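The slow way round the coast

My sister and I had been promising each other a proper trip for years, ever since our children stopped needing us to cut up their dinners, and every year something got in the way. Then in November she rang me at breakfast and said she had found a cottage in Keltatstead with a stove and a view of the harbour, that it slept two, and that she had already paid the deposit. I said yes before I had even looked it up on the map, and I am very glad I did, as the map would only have put me off.

Keltatstead is a long way from anywhere. You take the main line as far as it goes, then a smaller train with wheezing doors, and then the number 34 bus, which wanders through every village it can find and one or two farmyards besides. We had a suitcase each, a bag of food big enough for a family of six, and a flask that leaked into my coat pocket somewhere after the second change. By the time we got down at the harbour it was dark and blowing hard, and we stood there laughing like a pair of schoolgirls who had missed the coach home.

The cottage turned out smaller than we had imagined and a good deal warmer. My sister lit the stove at the first attempt (she has never let me forget it) and we had cheese on toast for supper and were both asleep by nine. I can't remember when I last slept so well. You hear the sea all night there, and the ropes tapping on the masts, and after a while you stop hearing them and only notice when they stop.

In the morning we went out to find breakfast and found the Munasinghe instead. It is a café, though it also sells wool, second-hand paperbacks and bus tickets, and it sits at the top of a flight of steps that I came to know very well indeed. They do a cardamom bun there that I have thought about most days since. We meant to stay for half an hour. We stayed until lunch, and then we thought we might as well have the soup.

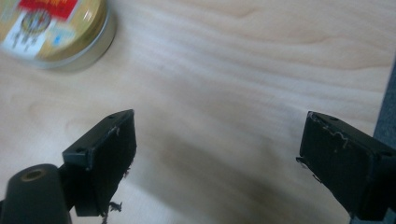
I should say that neither of us is a great walker. My sister has a knee and I have a habit of stopping to look at things. But the coast path to Prurnitz is only 8 miles and mostly flat, and the woman at the next table assured us that her mother had done it in ordinary shoes, so on our third day we packed some sandwiches and set off. The first half was lovely. We had the low winter sun on our faces and the whole bay to ourselves, apart from a great many oystercatchers who seemed to be in the middle of an argument. We sat on a wall and ate our lunch far too early, and my sister told me a long story about her neighbour's extension which I had heard before and enjoyed all over again.

The second half was mud. I won't go on about it, except to say that I went in over one ankle and my sister went in over both, and that ordinary shoes are all very well if it hasn't rained for a fortnight. We came into Prurnitz at dusk looking as if we had been dug up. The hotel let us sit in the porch with a pot of tea until the bus came, and brought us out a plate of shortbread we hadn't asked for, and I shall think kindly of them for ever.

We kept the last full day for the boat. The Clulero goes out from the harbour twice a day, even in winter, as long as the wind behaves, and takes you round the headland to look for seals. I am not brave on the water. I held on to the rail with both hands and fixed my eyes on the horizon, as I was once told to do, and so my sister saw the first seal and I missed it completely. Then we came round into the lee of the rocks and it all went calm, and there they were, dozens of them, lying about like old sofas. One slid off and swam up close to have a look at us. I forgot all about my stomach!

We didn't buy much to bring home - two balls of blue wool, a tea towel for my daughter and half a dozen of those buns, of which four survived the journey. On the last evening we got out the 500-piece jigsaw from the cottage cupboard and did all of the sky and most of a windmill before we had to go up and pack. We left it laid out for whoever came next, with a note asking them to finish it.

My sister has already been looking at dates for the spring. She wants to try the path again the other way round, starting from Prurnitz and getting the mud over with first. I have told her I will come as long as we stop at the Munasinghe at both ends of the holiday, and I have bought myself some boots.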